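Products > Field Communication > Emergency Receivers > Fidon Clurus

Fidon Clurus Emergency Receiver

2026-06-20, by the Fidon product desk

The Clurus is a small radio receiver for people who live or work in places where the news can change the situation of the day. It was made first for relief offices and local newsrooms near a conflict line, where the mobile network is often the first thing to stop. It receives public broadcasts on AM, FM and shortwave, and it keeps the last spoken bulletins in its memory, so that a person who was in the cellar or on the road can hear them later.

We began this product after many talks with field offices. They told us that they already have satellite phones, and that these phones are good, but one phone is for one person. When shelling starts near a village, or when a crossing is closed without notice, thirty people in a shelter want to hear the same announcement in the same moment. For this reason the Clurus has a loud speaker on the front, and also two sockets for headphones when it is necessary to be quiet.

Receiving and storing

The receiver has 30 preset stations. You can fill them by hand, or you can load a list from a memory card which your office prepares before the trip. When a station goes silent, the Clurus moves to the next station in the same language group, if you have made such groups. Please make them before departure. In the first series this setting was hidden deep in the menu and many users did not find it. It now has its own button on the left side.

Bulletins are stored with the hour of reception and the frequency. Newsrooms asked us for this, as they compare what the two sides announce about the same event, and they must know which announcement came first. The memory holds 137 hours of speech. When it becomes full, the oldest recording is erased, except those you have locked.

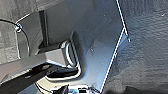
Locked recordings can be copied to a computer by cable only. There is no wireless function in the Clurus of any kind, and we do not plan to add one. Several customers work in areas where a device that sends a signal can bring danger to the owner, or can be taken away at a checkpoint. The Clurus only listens. A printed sheet which says this in six languages is in the box, and we advise to carry it together with the receiver.

Power

The receiver works from its internal battery, from four ordinary AA cells, or from the hand crank. The battery is changed by the user with a coin or a flat key. With the crank, 3 minutes of turning are enough for one short bulletin at medium volume. The solar cover by Dvořáček fits on the back, but it must be ordered separately.

In cold weather the display becomes slow. The sound is not affected. If you will use the Clurus outside in February, please choose the version with the winter display, which is available since this year.

Price and delivery

One Clurus costs $1,117, including the case, the wire antenna, one memory card and the printed sheet. Relief organizations and newsrooms can ask for a different price if they order more than ten pieces. We deliver from our warehouse in Drudgate. For some countries an import paper is necessary, and we can prepare it, but we cannot promise how long the customs office will keep the parcel.

The older model is not sold anymore. We continue to repair it as long as we have the parts. Its antenna can be used with the Clurus, its battery cannot.

Questions about orders should be sent with the name of your organization and the country of use. Without the country we cannot tell you which version you need.

Related items

Fidon wire antenna, long version
Dvořáček solar cover for Clurus
Spare battery, Clurus
Memory card, prepared with station list
Fidon shelter loudspeaker, cable type
Winter display, replacement part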